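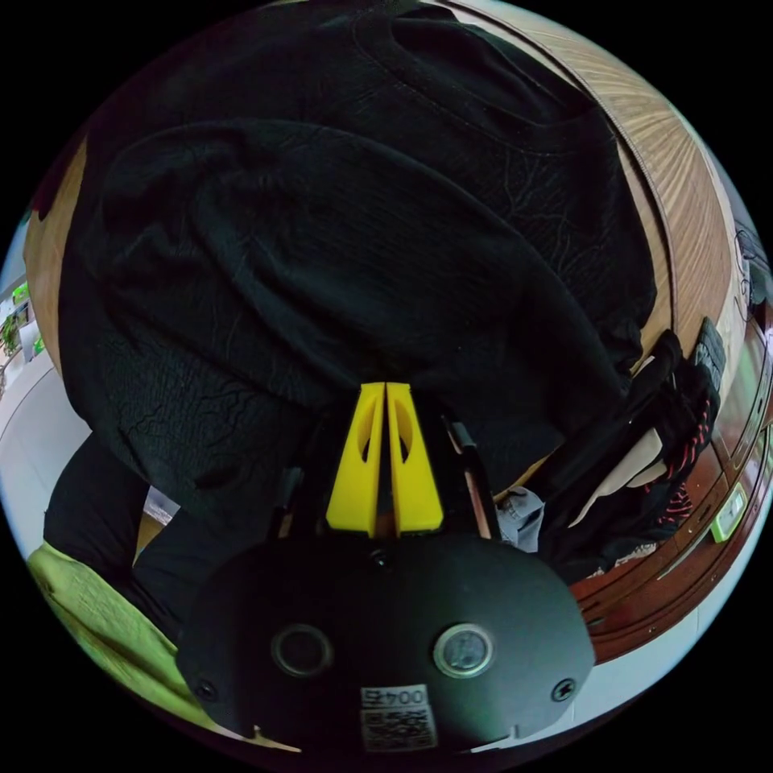 Black never stays black. Joelle Farah has dyed clothes above the old Sandoval bakery for 43 years and she still says it, usually while hunting for her glasses.

Cold wash, inside out. Half the powder you think. She wont have softener in the place.

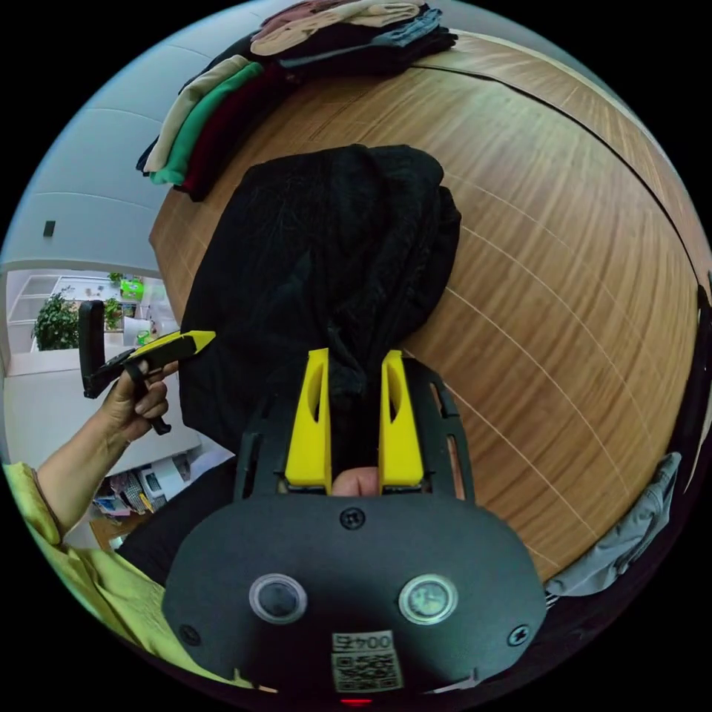
When it's gone grey

Dye it again - in March if you can, windows open. Cotton takes well, wool sulks. Polyester, forget it.

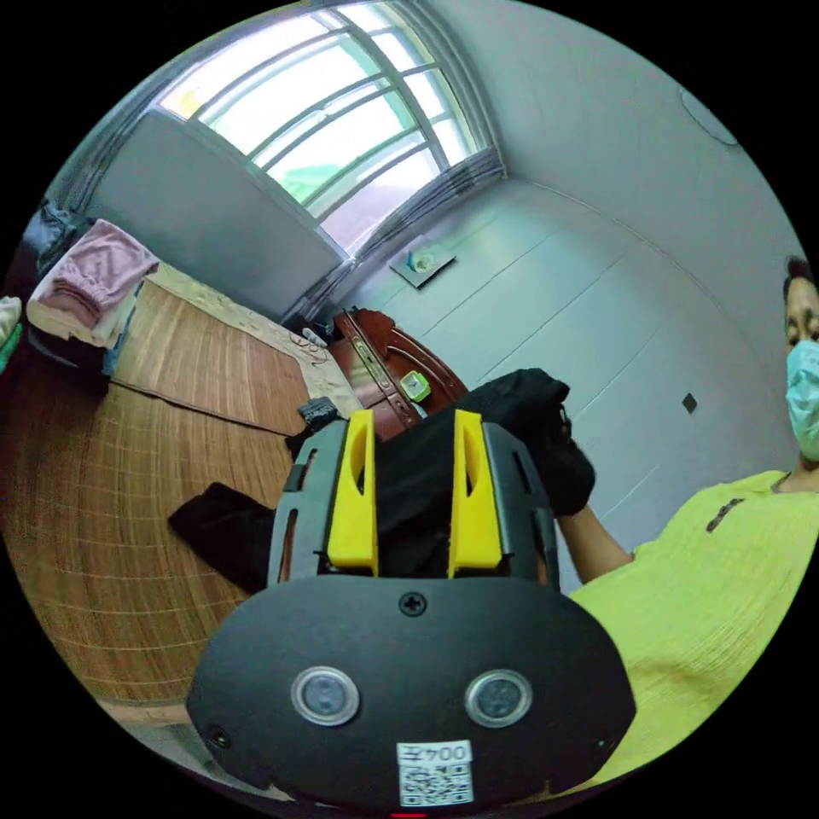

Salt goes in before the cloth, then stir for ages. Longer than teh packet says.

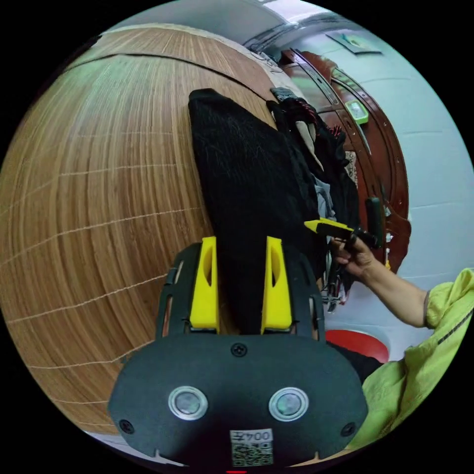
Rinse till you're bored. Dry it flat, out of the sun, and keep it off the good towels.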